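Seeding a small club draw without breaking it

I have run the draw for the Jurnach Open for long enough to have made most of the available mistakes. It is a one-day judo tournament, run on two mats in a sports hall, and this year it had 94 entries. I get asked for the method by other clubs, usually in the week before their own event, so I am setting it down properly.

Some terms first. A seed is a player placed by hand so that they do not meet another seed early. A draw is everything else. A bye is a free pass through the first round. People confuse the first and the third constantly. A seed may get a bye, but a bye does not make anyone a seed, and an unseeded player with a bye has simply been lucky.

The entry list

Close entries when you said you would. We closed on 23rd October at midnight and I exported the list the next morning. Two late requests came in afterwards and both were refused. Every late entry changes a bracket size somewhere, and a category going from eight to nine is the most expensive change there is, as it turns a tidy three-round bracket into a sixteen with seven byes in it.

I check the following by eye: date of birth against age band, grade against the grade limit, and club name spelling. The last one matters more than it sounds. My software separates clubmates by matching text, and it regards "Finetar JC" and "Finetar Judo" as strangers. Three years ago it put two brothers against each other in the first round because one parent had typed a full stop. Their mother had driven a long way and let me know.

Weight bands

We use the standard bands for seniors and older juniors. For the youngest groups we weigh everybody and then cut the sorted list into pools of four or five, keeping the spread within a pool to ten per cent of the lightest child. This takes longer on the day but produces better contests and far fewer tears. Asmaa Morsy does the sort on a laptop at the end of the weigh-in table while the last few are still queuing, and has the pools on paper before the queue is gone.

Do not merge senior bands without asking the players concerned. I did it once, for an under 50 kg category with a single entrant, and moved her up without a word. She won two contests and was quite right to complain anyway. The correct procedure is to telephone, offer the merge or a refund, and write down the answer.

Choosing seeds

For an event this size I seed four players in a bracket of sixteen and two in a bracket of eight. I do not seed pools. Seeds come from last year's placings first, then from the area ranking list. Where the two disagree I take last year's result at our own event, on the grounds that it can be looked up by anyone who objects.

Seed one goes on the top line and seed two on the bottom line. Seeds three and four go at the top of the third quarter and the bottom of the second, drawn by lot. I draw them with a coin at the club with another person present. This year it was Salim Masanja, who wanted to use a random number generator and was overruled. A coin is slower, but a coach can understand it.

The remaining names go in at random, with one constraint: two players from the same club should be in opposite halves, and if there are more than two, in separate quarters as far as possible. With five from one club in an eight, they will meet. Say so in advance. 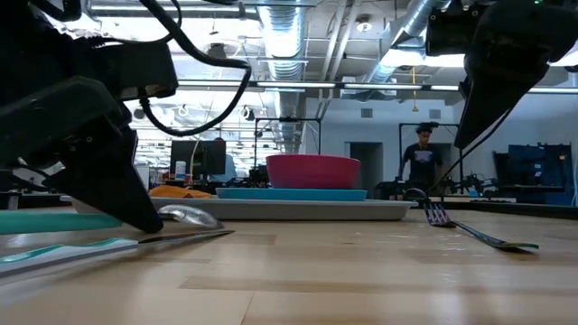

The order of these steps is where most people go wrong. Place the seeds, then the byes, then the clubmates, then the rest. If you place clubmates before byes you will find that a bye has to go against a line you have already filled, and the repair usually involves swapping two names by hand. Any swap by hand after the draw has been made looks like favouritism. It may well be innocent, but you cannot prove it with a bracket that has correction fluid on it.

Byes go to seeds in order, then to lines spread evenly through the bracket. For eleven players in a sixteen there are five byes: one for each of the four seeds and one left over. I give the fifth by lot among the unseeded lines that have no bye in their own eighth of the bracket. Two byes must never face each other, as you would then have an empty contest in round one and someone reaching the semi-final on a single win.

Repechage

We run repechage from the quarter-finals, so a player who loses in the quarter-final goes across to the bronze side, and one who loses in the first round goes home. Full double elimination is kinder and I would like to use it. The arithmetic is against it. This year's programme came to 77 contests before medal matches in the bracket categories, and full double elimination would have pushed that well past the hour when the hall locks up.

In a bracket of eight with quarter-final repechage, there are four quarter-finals, two semi-finals, two repechage contests, two bronze contests and one final, which makes eleven. In a full sixteen you add eight, for nineteen. Work this out for every category before you publish a timetable. I allow six minutes for each senior contest, including bowing on, bowing off and the scoreboard being reset. Senior contest time is four minutes, many finish early, a few go deep into golden score, and six has held up well as an average on our mats. For the children I allow four.

Rest time is the part that gets missed. A player must have ten minutes between contests. In a small category this can stop a mat dead, so I interleave: two categories per mat, alternating rounds. If one category has a long first round, I pair it with a short one. Faith Chege, who has kept the mat one table for several seasons, will not call a player inside ten minutes for any reason, and keeps a column on her sheet with the finishing time of every contest. I recommend that column. Our printed sheets now have it as standard.

Software against paper

I used Tehrani for the bracket work this year, having used a spreadsheet before. The gain was mainly in the printing. It numbers contests across categories, so the table can call contest forty-one and both the players and the referee know what is meant. The spreadsheet numbered each category from one, and we had up to six different "contest threes" in a morning.

Its weak points are these. It will not hold two different rest periods for juniors and seniors. It treats a withdrawal after weigh-in the same as a loss, so a player who pulls out injured before the first contest still appears in the repechage if the opponent gets far enough. And it re-draws the entire category if you correct a misspelt name after the draw, without any warning. I lost a finished bracket that way in January during testing and had to rebuild it from a printout. The workaround is to lock the category first, then edit the name, then unlock. It is not in the manual.

Paper remains the record. Each contest is written on the sheet by the table, initialled by the referee at the end of the round, and only then entered in the computer. When the two differ, the paper stands. On the day they differed once, on a score and not on a winner, and it was settled in under a minute.

Withdrawals on the day

Expect some. Ours were mostly weight failures and one car that did not start. The rule I follow is that once the bracket is posted on the wall it is not re-drawn. A missing player becomes a bye for the opponent. Before posting, I will re-draw if the bracket drops a size, say from nine players to eight, and not otherwise.

There was one argument about this. Barrett Bellamy, coaching the Brultov juniors, had a player whose first two opponents both failed to appear, which put him in a semi-final without having stepped on the mat. Barrett wanted a re-draw so that the boy could have some judo. I refused, since the bracket had been on the wall for twenty minutes and the other half had already started. He accepted it, though not quickly. The boy lost his semi-final, then won his bronze contest by a hold-down in extra time. Leanne Bellamy suggested afterwards that anyone in that position might be offered a friendly contest at the end of the category. I think this is sensible and will put it in the entry conditions, with the note that it carries no points.

Things to change

The weigh-in needs a second set of scales. With one set, the queue sets the start time for the whole event, and we began late because of it.

The bracket sheets on the wall were too small. Parents photographed them and then stood in front of them enlarging the photographs, so nobody behind could read anything. They will be printed at A3 next time and posted in two places, one at each end of the hall.

I also intend to publish the seeding list a week ahead, with the reason for each seed beside the name – last year's placing or the ranking position. Objections can then come by email and be dealt with before the draw. At present they come to the table, in person, during the first round.

If anyone wants the contest count sheet, it is a plain spreadsheet with one row per category. Type in the number of entries and it returns the bracket size, the byes, the number of contests and the mat time at six minutes each. It does not handle pools of three with a double round, so add those by hand.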